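Jarby Tabletop Containers: README

Version 4, Fri 10 June

What this is

Jarby is a set of 701 short clips of people handling ordinary containers with lids on ordinary tables. Tubs, jars, boxes, the kind of thing that lives in the back of a kitchen cupboard and has lost its partner. The clips cover picking up, putting down, sliding across, turning round, opening, closing, and the long middle period where a lid is on at three corners and everyone is pretending it's on at four.

If you want food, look elsewhere. We kept food out of the recording plan after February, when a tub of lentils went over and we were finding lentils until spring.

What's in the download

clips/ has the recordings, one folder per session
stills/ has one still per clip, picked by hand
notes/ has the session notes, typed up from paper, spelling preserved
containers.csv lists every container, with the nickname it got
tables.csv lists the tables
splits/ has train and test lists
CHANGES is the file you should read before complaining

The test list has 300 clips. The rest are for training. We split by container, so a tub that shows up in train never turns up in test. Version 2 was split by clip, and scores on it were wonderful. Please don't quote them.

The containers

Most are plastic, some are glass, and a few are metal tins. We bought nothing fancy. The first batch came from a closing-down sale at a housewares shop called Uvetti, which explains why so many of them are a size no one needs. The second batch came out of our own kitchens and has the stains to prove it.

Each container has a nickname in containers.csv, in the column "name". This started as a joke and is now load-bearing. The notes refer to containers only by nickname, so if you drop that column to save space you will not know what "Soup Liar" did in session 5 and neither will we.

Lids are listed separately from containers. Several lids fit more than one container. Several containers are fitted by no lid at all, and stayed in because someone always tries.

The tables

There are 5 tables. They differ in height, finish and how level they are. The table column uses short names: oak, white, bench, fold, round. "Oak" refers to the look of the top and should not be taken as a statement about trees. "Fold" wobbles. Clips on "fold" carry the flag wobble=1, and you may want to leave them out if your work depends on things staying where they are put.

Tables were wiped between sessions but not polished, sanded or otherwise improved. Scuffs are part of the data. An early user wrote to ask if we could clean the marks off the stills. We could not, and the marks on the oak top have been useful for lining up sessions, so they now have a kind of tenure.

Labels

Every clip has one action label and one outcome label. Actions are: lift, place, slide, turn, open, close, nudge. Outcomes are: done, partly, dropped, gave up.

"Nudge" is for contact that moves the container a little without getting it anywhere in particular. We argued over it for longer than we argued over the license.

"Gave up" is a real label and we are fond of it. It is most common with the tall jars.

Labels were added by two people working apart, then compared. Where they disagreed, a third person looked at the clip and both earlier answers were kept in label_a and label_b. The final one is in label. For white lids on pale tubs, expect more disagreement on open and close, as a lid sitting loosely on top looks a lot like a lid that is on.

A still from the oak table
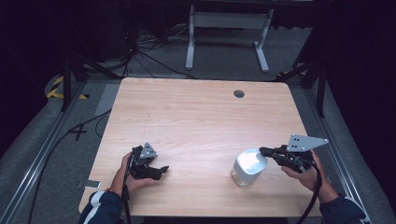
White-lidded translucent container on the oak-grain top, with the right-hand gripper's fingers against it.

Stills are only for browsing. Do not read an outcome off one; the outcome belongs to the clip.

Known problems

The nickname "Big Square" was given to two containers in different weeks. They are now Big Square and Other Big Square. Neither is square.

Session notes from the Gravley room are missing their last page. The clips are fine.

Glass jars catch the window in the afternoon sessions. The column glare marks the worst ones.

"Turn" does not record direction. We thought this would be obvious from the clips. It is, but you have to watch them.

Use and credit

Free for research and teaching. If you publish with it, cite it as the Jarby containers set and give the version number, given what happened with version 2. The table and container lists were laid out following the Halilović sheet format, with one extra column for nicknames.

Corrections are welcome by issue or by mail. Include the clip number and the container's nickname. Requests to rename Soup Liar will be closed.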